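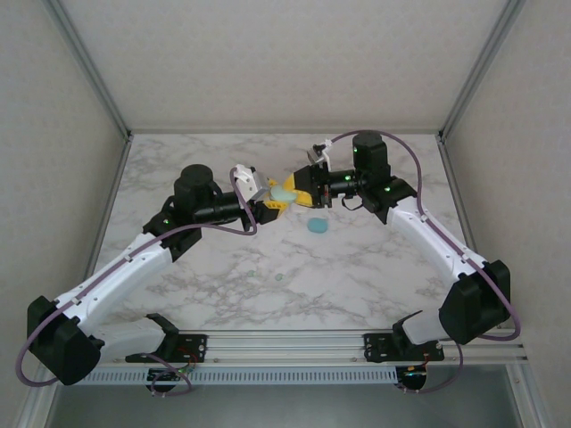
FOR IMMEDIATE RELEASE

Nenotport, 11 May 2024

White tops with grey marble veining back in the Luvero range from August

Galto tabletop returns – new sizes, same pattern, lower price on the small one

Luvero, the Nenotport furniture maker, is bringing back Galto, its white tabletop with the grey marble veining. On sale from August. Shops can order from today.

Galto was dropped from the range two years ago when we cut the catalogue down to plain colours. Customers kept asking for it. Phone calls, emails, people turning up at the showroom with a photo of a friend's kitchen. So it's back, in three sizes this time and with a pale grey wall colour to go with it.

What's new

The pattern is the old one. White ground, grey veins, nothing shiny or gold about it. We looked at changing the veining and tried several versions, some a lot busier. They looked fine as a sample you hold in your hand and too much across a whole table, so we went back to the drawing from the first range and left it alone.

The sizes have changed. The old Galto only came as a large top for dining tables and a lot of people wanted it for a desk, or for a worktable in a utility room, or just for a corner of the kitchen where the kettle goes. There is now a small, a medium and a large. Small is £68. Medium and large prices are on the trade sheet and will go up on the website before August.

Tops are sold on their own, no legs. They fit all current Luvero legs and trestles, and the older ones too if you have the bracket with the four holes. If yours has two holes ring us and we'll send the other bracket, no charge.

Edges are square with the corners just taken off. The veining runs over the front edge but not the back one, so please check which way round it is before fixing. We had several come back last time that were simply on backwards.

The grey

Sandberg is the wall colour. A plain light grey, quite flat, no blue in it to speak of. Mixed to sit behind the veining without matching it exactly. An exact match made the whole corner go dull, in our opinion anyway, and the white looks cleaner with something a bit softer behind it.

It can go on all the walls or only the ones round the table. In the showroom we've done the back wall and both sides of the bay in Sandberg, so the table sits in a sort of grey nook. Works well for a desk. One tin does a nook that size with two coats, and there's usually enough left for touching up.

Sandberg is a matt and it wipes, within reason. Tea yes. Felt tip, we would not promise.

Why now

We asked 1,157 of our customers in the winter what they would bring back from the old catalogues. Galto came first by a long way. Second was the folding stool, and before anyone asks, no, there are no plans for the stool.

A good few of the replies had comments as well. Most said the same thing, that a plain white top shows every crumb and a dark one shows every bit of dust, and that a veined one is kinder on both counts. Others wanted it because small things are easy to find on it. Screws, beads, puzzle peices. One family told us they do all their model making on theirs and have put a strip of tape along the front edge as a ruler.

Radoslava Havlíček, head of range at Luvero: "I was the one who took it out of the catalogue, so I have had two years of being told off. I have one at home. I never got rid of it, which says something I suppose. My daughter does her homework at one end and I do the bills at the other, and it still looks like a proper table when people come round. We could have made it fancier. I didn't want fancier, I wanted the one people were asking for."

On colours to put with it, she added: "People ask me all the time. It takes almost anything, but my own favourite is a pale teal, and only a bit of it. A cup, a little dish, something you pick up and put down. Too much and it starts looking like a bathroom."

Looking after it

A damp cloth and a drop of washing-up liquid. Dry it after. No scourers, no bleach, no cream cleaners – they leave a dull patch and we can't polish it out for you.

Use a mat under hot pans. Use a board for cutting. Beetroot, turmeric and red wine want wiping up the same evening and not the next morning. If you do get a mark that won't shift, send us a photo in daylight with the lights off and the care team will tell you what to try.

A sheet with all this on comes in the box, along with the fixing screws and a small piece of the same surface. Keep the small piece. It is handy for taking to the shops when you are choosing blinds or tiles.

Where and when

Galto and Sandberg will be in about 70 shops from August, plus the Luvero website. The full list of stockists goes out to the trade in July. The Nenotport showroom has a large top and a small one set up now and you can come and lean on them. Parking is round the back, use the second entrance, the first is for lorries.

The first run is 300 tops across the three sizes. A second run is booked for the autumn. Customers who left their name on the Galto list at the showroom will get an email a week before everybody else, so please check the address we have for you is still right.

Delivery on the small size is by ordinary parcel. Medium and large come with two people and they will carry it in to the room you want, ground floor or by lift. Stairs need arranging beforehand, there is a box to tick on the order form and it does get missed.

Samples

Shops and press can have a sample of the Galto surface and a painted card of Sandberg, free. Please say if you need both as they are posted from seperate places. Samples for the public are £2 each, taken off the price if you go on to order.

About Luvero

Luvero makes tables, desks, shelves and the bits that go with them. Based in Nenotport. Tops, legs and trestles are sold separately so that people can replace one part and keep the rest.

Press contact

Radoslava Havlíček's office, Luvero, Nenotport. Interviews by arrangement, mornings are best. Trade price sheet and fitting drawings on request. The drawing for the medium size is being corrected (the hole spacing was wrong on the first version), please bin any copy you already have.

ENDS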